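Our laundry and turndown team is getting a humanoid robot. What should I expect as the floor supervisor?

Asked in Workplace Changes > Hospitality and Care

Hi everyone, I've been reading here for a long while and finally have something to ask. I supervise the room staff at a guest residence (furnished rooms, mostly people staying a month or more while they work nearby). The owners have signed up for a trial with a humanoid robot that will handle clothing and bedding. It starts in September. My team is six people, and two of them have been with me since the day we opened, so you can imagine the break room talk!

Nobody's hours are being cut during the trial, and I have that in writing. What I can't get from the owners is what the days will be like. Do my people stand and watch it? Do they work around it? And who gets blamed when a guest's good shirt comes back wrinkled? I'd love to hear from anyone who has lived through this.

2 answers

Answer from Salamatu Yakubu

Oh, I remember this feeling so well. I run the garment side at Contreras, where we look after wardrobes and rooms for long-stay guests, and we went through all of it. I'm going to ramble a bit, so get yourself a coffee.

The first thing I'd say is to go and see one working in an ordinary bedroom before it comes to you. The sales video had us picturing a big shiny laundry hall. What my team needed to see was a bed, a rack of coats, a wardrobe, and a robot up on a board platform lifting one piece of clothing off the pillows. They came home with much better questions than they went with, mostly to do with cables and where to put their feet. 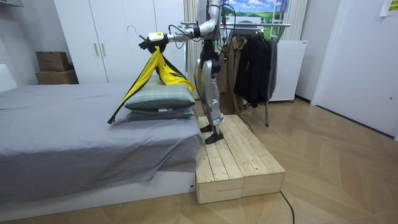
What changed for my people

The job got split up differently. Before, one person took a room from start to finish and was proud of it. Now somebody gets the room ready for the robot, somebody checks what it has done, and the fussy things (silk, anything beaded, anything a guest has fretted over) stay with human hands. One of my ladies hated this for weeks. She said she felt like she was always arriving in the middle of a job. We fixed it by letting each person keep their own rooms, robot or no robot, and I would do that from day one if I had it to do over.

The other change was in how we leave things. You and I can find a sleeve in a heap without thinking. We had to agree on where clothes get set down, which way hangers face, and how close the rack may stand to the bed. I grumbled about it, and then I noticed the new hires were learning faster with those same rules, so we wrote them on a card that hangs inside the linen closet door.

Do ask for training time that is paid and on the schedule. We tried squeezing it in at the end of shifts and everyone was tired and cross. 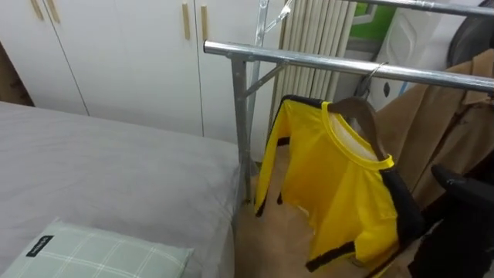 As for blame, get that settled early. Our rule is that whoever does the final check signs for the room, and anything that goes wrong before the check goes in a shared notebook with no names. People only wrote in it once they saw I wasn't going to wave it around in meetings! I read it with the team every other week, and we decide together what the robot should stop doing for a while. Give your people that say. It did more for the mood than the pizza lunch, though the pizza didn't hurt.

And please look after your two old hands. Ask them to teach the setup. Mine knew things about fabric that weren't in any manual, and I had never once thought to ask them to show the others.

Answer from pulliletti_nightdesk

Not housekeeping but we got an automated linen cart from Skilport. Took a while to get used to. Tell them to budget for downtime, ours was parked a lot the first month and we did everything by hand anyway, so don't let anyone give away your spare trolleys. Also read the contract. My cousin's place had a $1,000 callout fee buried in theirs.

Reply from the original poster

Thank you both so much. I've asked the owners for a visit, and I'm bringing my two longest-serving ladies along. Salamatu, would you mind sharing what's on that closet door card? I'd like to start on ours before September.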